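About Stustora | Table Surfaces & Refinishing

Stustora repairs, refinishes and maintains wooden tabletops for schools, libraries, shared offices and small restaurants. The work covers solid and veneered tops, with clear finishes only. Painted furniture, outdoor furniture and floors are outside our scope.

The company was started by Mahlet Mamo and Bijan Shokri, who had both worked in the repair shop of a contract furniture supplier. Most of the tables that came back to that shop were structurally sound. The legs were straight and the joints held. They came back with tape residue, pen marks, cup rings and worn edges, and the usual response was to replace the top. Stustora was set up to handle that category of damage at a lower cost than replacement.

We now work on 900 tabletops a year. Two thirds are treated on site and the remainder are brought to the workshop on the Ghaffari lot, where there is room to sand and spray.

How we assess a table

Every top is inspected before we quote. The inspection is done under soft, even light first and then with a lamp held low at one side. Soft light shows color differences and residue. Low light shows scratches, dents and raised material. The two passes often give different results, and we record both.

Marks are sorted by depth. Class A marks sit on top of the finish: adhesive, wax, ink that has not passed through the film. Class B marks are in the finish itself. Class C marks have reached the wood. A top with only Class A marks does not need refinishing and we will not quote for it. It needs cleaning, and the cleaning can usually be done by the customer's own staff with the instructions we supply.

Pale wood with a clear finish is the most common surface we see. A strong wavy grain hides small scratches well, but it does little to hide gray residue, and a translucent patch that would go unnoticed on a dark top is easy to find on a blond one. Tape remnants are the usual suspect when such a patch has straight sides. Thin dark streaks may be pen, or may be rubber or residue from something set down or dragged, and they are tested with a damp cotton swab before anything stronger is used. Small dark specks are checked with a fingernail. A speck that lifts is dirt. One that stays is examined under a magnifier and entered on the sheet as either a finish defect or a natural mark in the wood. 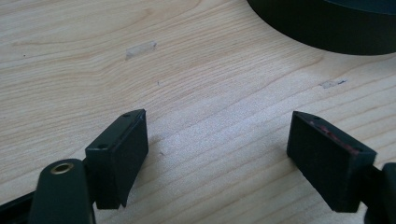
Cleaning and residue removal

Adhesive is softened and lifted, never scraped dry. The standard sequence is warm water with a neutral soap, then mineral spirits on a folded cloth, then a plastic blade held nearly flat. Each stage gets two attempts before we move to the next. Mineral spirits are tested first on the underside or near a corner, with a waiting period of 16 minutes before the test area is read.

We do not use acetone, melamine sponges or citrus removers on clear finishes. Acetone dissolves many of them. Melamine sponges dull a faint gloss to a visible matte spot, and the spot then has to be polished back or the whole top brought down to match it. Citrus removers leave an oily film that interferes with later coats — this accounts for a fair share of the adhesion failures we are called in to correct.

Refinishing

Tops with Class B or Class C marks are taken back only as far as the damage requires. On solid wood this may mean full sanding. On veneer we work by hand and stop at the first sign of color change. Ladan Zamani runs the finishing room and decides which tops can be recoated without stripping.

The standard coat is Gillia, a waterborne clear finish that we mix to three sheen levels. It is applied in thin coats and left to cure before the top goes back into use. For rooms where tables see heavy writing or craft use, a harder version is available. It resists ink better and is more difficult to repair locally, so we discuss the choice with the customer before ordering.

Maintenance contracts

Customers with 110 or more tops can enter a yearly contract. Under this arrangement each top is numbered on the underside and inspected once a year, normally in the summer break for schools, with a report delivered by September. The report lists every mark by class and position, states what was done, and gives an estimate of remaining finish life. Records are kept in Jolton, our job database, which currently holds entries for 2000 tops. Customers may request their own records at any time as a spreadsheet.

People

Mahlet Mamo: director, inspections and quotes.
Bijan Shokri: workshop and structural repairs.
Ladan Zamani: finishing room.
Sunil Karunaratne: on-site work and customer training.
Jamshid Tabrizi: records, scheduling and invoices.

Customer training

Sunil Karunaratne gives a short session for cleaning and facilities staff. It covers soap dilution, cloth selection, how to recognize residue as opposed to damage, and when to stop and call. The session takes one morning and can be held on the customer's premises, using the customer's own tables. We recommend felt pads under rolls, containers and equipment bases that stay in one place for long periods, and low-tack tape wherever paper has to be fixed to a top. Even low-tack tape should come off the same day.

Requests for inspection can be made by phone or mail. Please state the number of tops, the type of wood if known, and whether the tables can be moved. The workshop is open from 7:30 a.m. and deliveries are accepted until 3 p.m. — later arrivals must be arranged with Jamshid Tabrizi in advance.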